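Sutico Bottle Drying Rack, Wall Model
Home / Kitchen / Draining and Drying / Wall Racks

Code: SU-W20
Availability: in stock
Delivery: three to five working days

Overview

The Sutico wall model is a fixed drying rack for narrow-necked bottles, for home brewers, cordial makers and small kitchens that wash and refill their own containers. It holds 20 bottles neck down, on pegs set at an upward angle to the back plate. Water drains from the neck into a removable trough along the lower edge. The rack takes no worktop space.

The back plate and pegs are stainless steel. The trough and peg sleeves are polypropylene. There are no painted or plated parts.

Specification

Capacity: 20 bottles
Layout: four rows of five pegs
Width: 620 mm
Height: 780 mm
Depth from wall, empty: 165 mm
Peg length: 140 mm
Peg diameter with sleeve: 12 mm
Peg diameter without sleeve: 8 mm
Smallest neck opening, sleeve fitted: 15 mm
Smallest neck opening, sleeve removed: 11 mm
Largest bottle diameter, all pegs in use: 105 mm
Weight, empty: 3.9 kg
Maximum load: 18 kg
Trough volume: 0.9 litres
Fixings: four screws and wall plugs for solid masonry (supplied)

What is in the box

Back plate with pegs welded in place
20 peg sleeves, fitted
Drip trough with drain plug
1 metre of 10 mm drain hose
Four screws, four wall plugs, four washers
Paper drilling template
Instruction sheet

Choosing a position

Fit the rack where the trough can be lifted out forwards. It needs 60 mm of clear space below the trough if the hose is not used, and 110 mm if it is. Bottles on the top row stand higher than the back plate, so allow 250 mm between the top edge and any shelf or cupboard above. Tall wine bottles need 300 mm.

Keep the rack away from hobs and ovens. The sleeves soften above 95 degrees.

The supplied plugs are for brick, block and concrete. For plasterboard, screw through into the studs or into a timber batten fixed across them. The hole centres are 400 mm apart, which matches common stud spacing in newer houses but not in many older ones. Check before drilling. Hollow-wall anchors are not suitable for a fully loaded rack with wet glass.

Fitting

1. Tape the paper template to the wall and level it.
2. Drill four 7 mm holes to a depth of 50 mm.
3. Push the plugs in flush.
4. Drive the upper screws until 5 mm of shank is left showing, then hang the back plate on the keyhole slots.
5. Fit the lower screws with washers and tighten all four.
6. Clip in the trough. The drain end sits 4 mm lower than the other.

If the trough does not empty, the rack is out of level. Slacken the lower screws and correct it there – the slots allow 3 mm of movement each way.

Use

Rinse bottles before racking. Load from the bottom row upwards and unload from the top down. Turn each bottle a little as it goes on, so that the neck rests on the sleeve and the shoulder is clear of its neighbour. Gently sloping shoulders drain in less time than square ones, where a ring of water tends to stay behind at the turn.

Drying time depends on the air in the room more than on the rack. In our own trials at 20 degrees with a window ajar, glass bottles of 500 ml were dry inside after nine hours. Plastic bottles of the same size took 11, as water beads on the inner wall and is slow to run. Bottles with paper labels can be racked, but the label will lift at the lower edge if it is soaked.

The rack drains and air-dries only. It does not sterilise. Where sterile bottles are needed, treat them after drying and fill them straight away.

Cleaning and upkeep

Empty the trough daily when in use. Sleeves pull off by hand and may go in the dishwasher, top basket. Wipe the back plate with warm water and washing-up liquid. Do not use bleach or chloride cleaners on the steel. In hard water areas, a monthly wipe with a weak citric acid solution will clear scale from the pegs.

The peg welds were tested at our Henriques workshop for 3,000 load cycles with a 1.5 kg bottle. Peg droop at the end of the test was under 0.5 mm.

Bottle fit

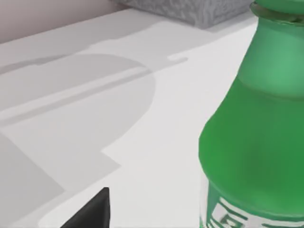
Ruben Vermeulen: Fits everything I own except some old stoneware flagons. Measure the inside of the neck, as the outside tells you very little. Mine looked wide enough and two of them were 13 mm, so I took the sleeves off the bottom row and they went on fine. The trough plug was stiff for the first week.

Reply from Sutico: The plug is a tight fit when new. A smear of food-safe silicone grease will ease it.

Spares

Peg sleeves, pack of ten: SU-W20-S
Drip trough with plug: SU-W20-T
Drain hose, per metre: SU-H10
Fixing set: SU-W20-F

Sleeves from the older Getard rack are 1 mm shorter and will work loose. Guarantee: five years on steel parts, one year on sleeves, trough and hose.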